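Search this site Go
11 comments | 230 shares

A morning at the Sarness laundry

I have wanted to get inside the Sarness laundry ever since I moved to this side of Sutter, because you can smell it from the bus stop (warm cotton, a little starch) and the lights are always on when I walk past. So when they put up a sign in May saying the doors would be open to anyone who cared to look, I was there before nine with a coffee and my good walking shoes.

You go in through the loading side. There were carts everywhere, the tall kind with canvas bags hanging in them, and a woman in a green apron handed each of us a visitor sticker and told us to stay behind the yellow line. We were 15 in our group, mostly neighbors, plus a couple who run a guesthouse over in Enness and asked better questions than the rest of us put together.

The washing hall is loud! I knew it would be, but it gets you in the chest. Sorting is still done by hand, and the woman who showed us around started out there. She says you learn to check pockets without thinking about it and then you do it at home to your whole family. Pens are the worst. One blue pen can ruin a load of chef's whites, and she had a jar of confiscated ones on the windowsill that was nearly full.

Flat stuff, meaning sheets and tablecloths, has gone through a feeder and a folding machine for years. Two people clip the corners, the sheet shoots off, and it comes out the far end in a neat square. I could have watched that until lunch. Clothes are a whole different story, and that was the part I had really come for.

Sarness does staff uniforms and T-shirts for a bunch of customers, and all of those get folded at long tables at the back. Now they are trying out robot arms on the T-shirts, in a project they call Gramari. I asked where the name came from and got three different answers, so I can't help you there.

The arms work in pairs at a table with low walls around it, and they are smaller than I had pictured. I think I was expecting something out of a car plant. Garments wait in a heap at one side, and the job is to get each one flat, folded and out of the way. Simple, right? Except a T-shirt is never the same shape twice when you pick it up. One of the folders told me she can find a shoulder seam with her eyes shut, and that trying to explain to an engineer how she does it was the strangest conversation she's had at work.

What I liked was that she'd been asked at all. The folding crew spent a good part of the winter showing the project people how they do things, and they were blunt about what didn't look right. A sleeve sticking out is no good. A crease down the front is no good either if the customer has a logo there. She still refolds plenty of them, and she did one for us in 2 seconds flat, with a bit of a flourish.

So is everybody happy? Not completely, and I appreciated that they let people say so. One man who has folded for years told us he misses the talk. With a robot table next to him he spends part of the shift watching it and clearing it when something bunches up, and you can't chat the same way when you're listening for that. He also said his wrists feel better than they have in a long while, and he held them up and rolled them around for us. A younger woman likes the new job a lot. She gets paid a step more for looking after the tables, and she has a course coming up in the fall.

The guesthouse couple asked the obvious thing, whether there will be fewer jobs. Our guide said no one had been let go over it, and that when people leave the folding tables they have a hard time finding anyone who wants to start. She didn't promise anything beyond that - I wrote it down just as she said it.

We finished in the break room with cinnamon rolls and very weak coffee. There's a board by the door where the crew writes complaints about the robots, and "too slow on Mondays, like me" had been underlined by several different pens. I bought a bag of retired hotel towels on the way out, and they're excellent. Go early if they do it again, the towels were nearly gone by eleven.
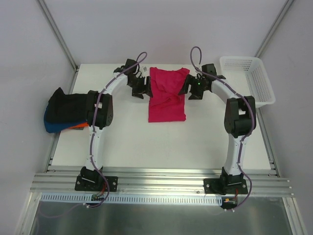
A red one on the Gramari table, with the pile at the left.

Contact | Copyright | Back to top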